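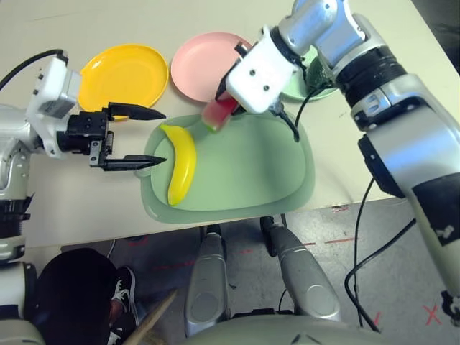
Mamitz推出“小小果盘”儿童过家家餐具系列，八月起陆续上架

2020年6月23日

专注儿童过家家玩具的Mamitz今天宣布，全新的“小小果盘”系列已经完成最后一轮试玩，将于八月起在各合作门店和线上商店陆续与大家见面。这个系列我们前前后后准备了很久，改过的样品堆满了工作室的半面墙，如今终于可以把它介绍给各位家长、幼儿园老师，还有那些一到下午就要“开店”的小朋友们，心里实在是高兴。

“小小果盘”的想法最早来自Mamitz的产品负责人Marjorie Nuttall。她的女儿有一阵子每天都要请全家人吃“水果大餐”，玩具水果倒是不少，可是盘子总不够用，最后连爸爸的鼠标垫也被端上了桌。Nuttall说：“孩子摆盘的时候特别认真，谁先吃，谁吃哪一块，她心里都有数。我们做大人的，能做的就是给她几个好看又趁手的盘子，然后坐下来，老老实实当一回客人。”

这句话后来成了整个设计团队的口头禅。系列中的圆盘选用了孩子们喜欢的明快颜色，黄色、粉色和浅绿色各有各的拥护者，在试玩活动中，为了谁用粉色盘子，小朋友们可没少商量。大托盘则做成淡淡的绿色，四角圆润，边缘微微高起，放在白色桌面上清清爽爽，水果摆上去颜色也格外鲜亮。玩具水果里有弯弯的黄香蕉，也有红瓤绿皮的小西瓜片，都是家里餐桌上常见的，孩子一看就认得，玩着玩着还能学着说出名字，讲讲自己最爱吃哪一种。

本次试玩由Mamitz与儿童活动空间Koval共同组织，共有80个家庭报名参加，收回家长意见106条。这些意见我们一条一条都读过了，有的只有短短一句话，有的写满了整整一页纸，还附上了孩子画的画。有位妈妈说，她家孩子从前吃完水果就跑，试玩之后竟主动把盘子端回了厨房；也有一位爷爷建议我们多做些杂粮点心，说小孙子开的是早餐铺，光有水果不太像样。这个建议我们已经认真记下来了。 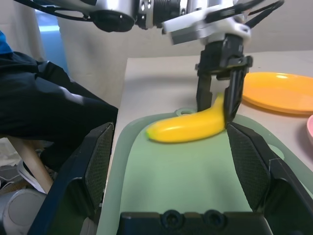 切水果大概是过家家里最受欢迎的一个环节，负责配件设计的Kyrylo Tymoshchuk为此花了不少心思。他常说，厨房里的东西孩子天天看在眼里，哪里像、哪里不像，他们比大人还要清楚。所以他在挑选参考样式时，总要先到自家厨房里转一圈，看看真正的砧板是什么样子。淡薄荷绿的砧板透着一点光，边缘略略高起，一头有可以悬挂的圆孔，侧边还开了圆润的提手，亮黄色的香蕉横放在上面，连那一小点绿色的尖端都看得清清楚楚。Tymoshchuk介绍说，这样的细节大人往往一眼就带过了，孩子却会用手指去摸一摸，再问一句为什么这里有个洞。“他们一问，故事就开始了，”他说，“接下来就要讨论砧板洗完挂在哪里，谁来挂，挂高了够不着怎么办。”

也正是因为这样的对话，Mamitz在系列中加入了一本薄薄的亲子游戏册，由长期合作的绘本工作室Pruvura绘制。册子里没有复杂的规则，只有一些日常的小场景：给外婆准备下午茶，给生病的小熊送水果，或者在客厅里摆一个小摊，请路过的家人挑一样喜欢的。页面上留出了不少空白，孩子可以自己画菜单，写不出的字画个圈也完全没有关系。游戏结束后怎么收拾，册子里也有一页专门讲到，先收水果，再叠盘子，最后擦一擦桌子，爸爸妈妈可以陪着孩子一起做。

为了感谢一直以来支持我们的老师们，Mamitz还将在八月向幼儿园和社区活动室赠送200套“小小果盘”，每家机构可申领2套。赠送活动的登记和寄送由物流伙伴Jistasum负责，申请的老师只需在Mamitz网站的“老师专区”填写机构名称、收件地址和联系人，我们收到之后会尽快回复。如果班里的孩子愿意画一张自己心目中的果盘寄给我们，那就再好不过了，工作室的墙上还留着地方呢。

关于Mamitz

Mamitz是一家设计和制作儿童过家家玩具的小型企业，产品以厨房、餐桌和日常家务为主题。我们的团队里有设计师，有当过幼儿园老师的同事，也有不少每天都要被自家孩子拉去“吃饭”的爸爸妈妈。

媒体垂询及样品借用，请通过Mamitz网站“联系我们”页面与新闻联络组联系。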